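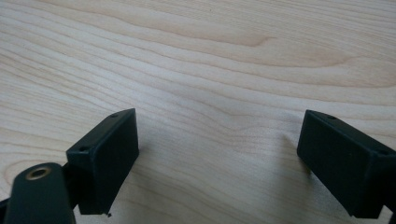 Lourenço Esteves wrote:

> I have now watched the new Brandão video four times, twice with the sound off, and I still can't tell you who the man in the raincoat is meant to be. In the first verse he's chasing her. In the second he's driving her to the ferry. By the last chorus he's playing the tambourine. Am I thick, or was there a longer cut?
>
> Also, does anyone know whether the single version is the same take as the one on the Plernedley EP? The drums sound different to me, but I listened to the EP on my sister's kitchen radio.
>
> Lourenço

You're not thick. There was a longer cut, and I've sat through it, at the launch evening in Itelcombe in January. It runs a good bit past the end of the song, with wind noise filling the gap. The raincoat man is her brother. He has a whole speech on the harbour wall about their father's boat, which explains the chasing, the driving and, if you're feeling generous, the tambourine. Then the label asked for something that finished when the music did, and the speech went. So did the father and the boat. The raincoat survived because it's in every shot.

Sofia Prata directed it, as she did the last 2, and I think she's better at places than at people. The ferry stuff is lovely. That bit in the second verse where the ramp comes down and the whole band is standing behind it looking seasick — they were, apparently, and she kept it. But she will hand everybody a backstory and then shoot them from behind. The video for "Neltthorpe" had a detective in it, according to the press sheet. I've never found him.

On your other question: no, different take. The EP version was done live in one room with Ilídio Simões on drums, and he comes in early after the middle eight and just brazens it out. On the single he's been replaced by Américo Azevedo, who comes in exactly where he should. I know which I prefer, and I've been told off on this list for saying so before, so I'll leave it there. If you want to check which you've got, listen for the cough before the last chorus. Cough means EP.

> was there a longer cut?

Forgot to say, it isn't online anywhere. Someone at the launch asked if it would go on the DVD that comes with the vinyl and got a very long answer that I took to be no. The DVD has the short cut, the "Neltthorpe" video and 7 minutes of the band eating chips in a van. I've got more out of the chips than I expected to. There's an argument over vinegar which has more plot than the video.

The vinyl itself, for those who were asking last month: the shop in Plernedley had a few copies left when I went in, sleeve slightly bashed, same price as the unbashed ones. Side two is cut very quiet. Mine needs the volume up so far that when the record ends and the radio comes back on, the neighbours get the shipping forecast whether they want it or not.

As for whether the thing is doing any good, the video had 2,806 views when I looked this morning, and by your own account four of those are you. The last one took until the summer to get that far, so somebody's watching. I'd like to think it's the tune. It's the best chorus she's written since the first album, and she has at last stopped putting the flute on everything. (There is still a flute. It's in the left channel. You'll hear it once and then you'll hear nothing else, sorry.)

Natália Ramalho asked me off-list about the Itelcombe date. It's Saturday, May 18, 2024, doors at 7, and it's the full band. The room holds 200 if they take the tables out and they never take the tables out, so get there in decent time. Last time I stood behind a pillar and a man with a rucksack, and saw a good deal of the rucksack. The support is a duo from up the coast who do sea songs very slowly. I'm told they only play for half an hour, though I've no idea how many songs that would be. Possibly one.

I can fit two people in the car from Plernedley if they don't mind leaving straight after the encore, as I've got to be up on Sunday. Reply to me and not to the list, please. After last time's lift arrangements I think everyone here knows more than they wanted to about my exhaust.

Lourenço, if you do go, ask Sofia about the detective. She's usually by the merchandise table, and I'm too much of a coward.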